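Odds-and-ends bin

An odds-and-ends bin (my gran in Gikingate called hers a "wan", after the old Wan delivery tubs) is an open-topped container for small things with no home of their own. I've kept one since September and I'm rather fond of it! Most are grey and fairly deep, and the older ones get gloriously scratched inside.

What goes in varies from house to house. Sunglasses are a classic, and so is the tape dispenser, which you'll hunt for every birthday. Cups turn up too – mine has had 4 in it at once.
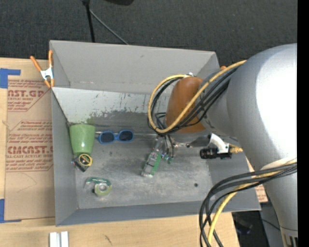 Grey bin with a light green cup, blue-framed sunglasses and a green tape dispenser.

Rostyslav Bilyk, in his booklet on household clutter, splits bins into "shallow" and "deep", with the line at 40 litres. I'd call that a bit fussy, but his chapter on emptying them (once a season, onto a towel) is good.

See also: Junk drawer, Toolbox, Lost property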